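Gebrauchtes Geschirr für neue Haushalte: Ausgabe im Sartori-Haus läuft weiter

Die Geschirrausgabe im Erdgeschoss des Sartori-Hauses wird bis in den Februar hinein verlängert. Das teilte der Verein Plultico mit, der die Räume seit dem vergangenen Herbst nutzt. Ursprünglich sollte die Aktion zum Jahreswechsel enden, die Nachfrage ist nach Angaben des Vereins aber nicht zurückgegangen.

Abgegeben werden Teller, Tassen, Töpfe und Besteck aus Haushaltsauflösungen und Privatspenden. Wer eine erste eigene Wohnung bezieht oder nach einem Umzug neu anfangen muss, kann sich eine Grundausstattung zusammenstellen. Bislang gingen 2456 Teile an neue Besitzer, im Lager in der Flenettigasse stehen noch einige Kisten, die nicht durchgesehen sind.

Besonders gefragt sind nach Auskunft von Rosario Mancuso, der die Ausgabe leitet, die kleinen Dinge. »Teller bekommen wir mehr als genug«, sagte er. »Kochlöffel, Kellen und ordentliche Besteckhalter sind dagegen meist am selben Nachmittag weg.« Auch Essstäbchen würden inzwischen regelmäßig abgegeben und ebenso regelmäßig mitgenommen. Früher habe man sie aussortiert.

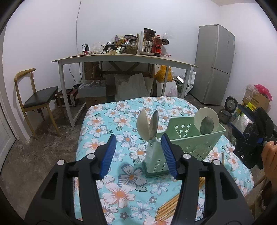 Besteckhalter mit Löffeln, davor Essstäbchen auf geblümter Tischdecke.

Sortiert wird nach einem einfachen Verfahren. Metallbesteck kommt in den Geschirrspüler, Kunststoffteile werden von Hand gewaschen und auf Risse geprüft. Stäbchen und Kochlöffel aus Holz gibt der Verein nur weiter, wenn sie glatt und ohne Splitter sind. Was nicht mehr zu gebrauchen ist, geht an den Wertstoffhof. Messer werden getrennt gelagert und nur auf Nachfrage ausgegeben, elektrische Geräte nimmt Plultico nicht an.

Für die Miete und die Nebenkosten sind im laufenden Jahr 3925 Euro eingeplant. Den größten Teil davon trägt der Haushaltswarenladen Zokow, der im Dezember eine Sammelaktion an der Kasse veranstaltet hatte. Rund 700 Euro fehlen noch. Die Ausgabe selbst bleibt kostenlos — eine Spende ist möglich, wird aber nicht erwartet. Einen Nachweis über das Einkommen verlangt der Verein nicht.

Geöffnet ist nachmittags von 15 bis 18 Uhr, der Zugang erfolgt über den Hof. Taschen oder Kartons müssen mitgebracht werden, Zeitungspapier zum Einwickeln liegt bereit. Spenden werden in der letzten Stunde vor Schließung angenommen, größere Mengen nur nach Absprache. Der Verein bittet darum, nichts vor der Tür abzustellen. Zuletzt waren dort mehrfach Kisten im Regen stehen geblieben, ein Teil des Inhalts musste entsorgt werden.

Gesucht werden derzeit vor allem Schöpfkellen, Siebe, Schneidebretter und Topfdeckel in gängigen Größen. Gläser können vorerst nicht abgegeben werden, die Regale dafür sind voll.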